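Should I read the Cillano books in the order they came out, or in story order?

Asked by marrowfatpea

I've just finished The Salt Stair by Orero and I'm a bit giddy. I picked it up from the swap shelf at work knowing nothing, and I was up until two in the morning with it! The lighthouse chapter alone, where you slowly work out who has been writing the letters, is one of the best things I've read in years.

So now I want all of them. The trouble is that the list in the back of my copy doesn't match the list on the library website. The library has The Plarnell Road as book one, but my copy says it came out fourth. Is it a prequel? Would I spoil anything by reading it next? I'm happy with slow books and I don't mind a big cast, but I do mind knowing who dies.

Also, does anyone have a view on the translations? Mine is the Hagedorn paperback and I thought it read beautifully, apart from the sea shanties.

Birgit Weidemann

Oh, I envy you, having the rest still to come! Go with the order they came out, please. The Plarnell Road is set 26 years before The Salt Stair, so libraries like to put it first, but it was written for people who already know the family. There's a moment near the end when a girl gives her name to the ferryman, and if you've read the others you'll have to put the book down and walk round the kitchen. If you haven't, she's just a girl on a ferry.

The order is The Salt Stair, A House at Cillano, The Ninth Bell, The Plarnell Road, and then Winter Pilots. Don't read the family tree at the front of The Ninth Bell. It has dates on it, and you said you don't want to know who dies. I put a paper clip over those pages when I lend mine out.
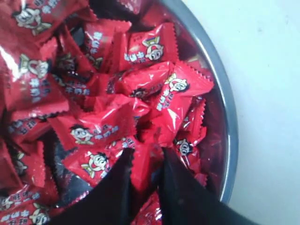
A House at Cillano is the slow one. For the first 40 pages hardly anything happens except two sisters arguing over a roof, and I know several people who gave up there. Do keep going! The argument is about their father, really, and once you see that, the whole opening changes colour. I went straight back to the start when I'd finished and enjoyed every line of it the second time.

As for translations, the Hagedorn ones are my favourites too. The older hardbacks are more exact (I've compared a few chapters with the original, slowly, with a dictionary) but they're stiff, and everybody in them talks like a solicitor. The Hagedorn translator lets the aunts be funny. You're right about the shanties, though. They rhyme, and I rather wish they didn't.

If your library has the story collection, save it for after The Ninth Bell. The one called "Lamp Oil" follows on from it by a single day.

Malte Kasten

Going to disagree with Birgit a little, but only about book four. I read The Plarnell Road first, by accident, and loved it. Yes, I missed the ferryman bit. But I then got to meet old Tobin in The Salt Stair already knowing what he'd done as a young man, and that made every one of his scenes frightening. You've read The Salt Stair already, so you could go either way now. It gives away one marriage and no deaths.

Agree completely about the family tree. I looked. I was cross for a week.

One more thing, if you end up buying them: the one-volume edition is over 1,000 pages and the print is tiny. It won't stay open on a table and I couldn't hold it up in bed. Separate paperbacks all the way, and they turn up second-hand quite often. Winter Pilots is the hard one to find, so grab it if you see it, even out of order.

pagesandtoast

I only read the first one and thought it was good but long. There's an audiobook as well, not sure if it's all of them. The narrator does the voices.

marrowfatpea

Thank you all so much! I've reserved A House at Cillano, and I'm going to stick to Birgit's order and be brave about the roof. Malte, I now want to reread every Tobin scene, so you've given me homework. Paper clip at the ready for book three.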